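Search this repository
Go to file

# Rakari Bag Packing Set

Student project of the Rondberg robotics club. Code, labels and notes for the bag packing task. 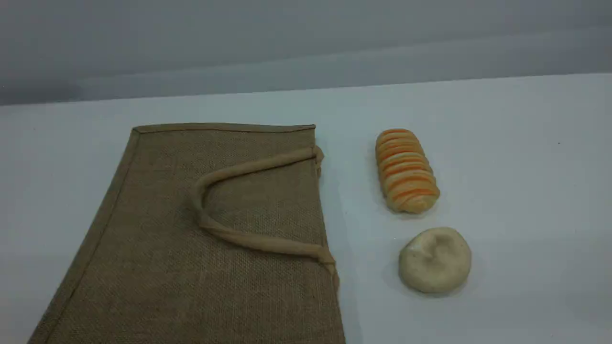
Start layout, task B: jute bag, striped loaf, round bun.

## What this is

Rakari is the club's second project on soft objects. The goal is to get one arm to put two bread items into a jute bag and leave the bag lying on the table with the handle free. We picked bread shapes because they don't stack like blocks, and the bag because it changes shape every time it is touched.

The set has 3,238 recorded attempts. Of these, 1,989 were marked complete by the person running the session. The rest are kept in the set and have a reason code. Please don't filter them out before you have looked at them. Most of what we learned about the bag opening came from the failed ones.

## Tasks

- Task A: pick up one item and place it on the bag.
- Task B: put both items inside the bag, any order.
- Task C: take hold of the handle and drag the bag to the taped corner.

Task C was added in December after the Ragab school league changed its rules. It has fewer attempts than the others and the labels are less careful.

## Layout rules

The bag goes on the left with the binding strip toward the back wall. The handle is laid across the face of the bag and points right. The loaf and the bun go to the right of the bag, with clear table between all three. They must not touch each other at the start.

Small changes in angle are fine and wanted. Turn the loaf a little between attempts. Do not smooth the bag flat with your hand each time, or the arm only ever sees a flat bag. If a handle strand slides off the fabric, put it back and note `handle_reset` in the session file.

## Files

`attempts/` has one folder per attempt, with the video, joint log and gripper log.

`labels.csv` has one row per attempt. Columns are `id`, `task`, `operator`, `result`, `reason`, `note`.

`layouts/` has a still of the table for each session, taken before the first attempt.

`tools/check.py` looks for missing logs and bad ids. Run it before you push.

`old/` is from the first version of the labels. It uses other reason codes and should not be mixed with the current file.

## Reason codes

- `slip`: item left the gripper before the bag
- `mouth`: bag opening closed or folded under
- `snag`: gripper caught the handle or the weave
- `reach`: arm stopped at a joint limit
- `human`: operator ended the attempt

`snag` and `mouth` are often both true. Use the one that came first. Chaimae and Pieter labeled the same sessions for a while and disagreed mostly on these two, so the note column is worth reading there.

## Using it

Clone the repo, then run:

`python tools/check.py --all`

It prints the ids that have a problem and nothing else. For training, use `split.csv`. The split is by session, so attempts from one session never end up on both sides. If you make your own split, do the same. Our first one was random and gave test scores that were much too good.

## Known problems

The clock on the old Trallport controller runs slow. Joint logs from the early sessions drift against the video toward the end of long attempts. `tools/shift.py` fixes most of it, but check by eye if timing matters to you.

Lighting was not controlled. Saturday sessions had daylight from the side windows, and the evening ones did not. The `light` field in the session file was filled in by hand and is sometimes blank.

The bun is pale and the table is white. Our color mask loses its lower edge in a good number of stills. The loaf is much easier because of the orange stripes. A model that does well on the loaf and badly on the bun may just be following color.

There is only one background and one table. We have no idea how a model trained on this behaves on a dark surface.

## To do

- relabel task C
- add depth for the later sessions
- move the session notes out of Fadwa's notebook and into `layouts/`
- try a bag with a stiffer handle

## People

Ghizlane Abou Zeid: task design, layouts
Samran Sangkhawat: controller, logging, `tools/`
Fadwa Naciri: sessions, session notes
Pieter Naidoo: labels, split
Chaimae Nasr: labels, baseline model

Members can push to `main` after check.py passes. Everyone else, please open an issue first and give the attempt id if it is about a label.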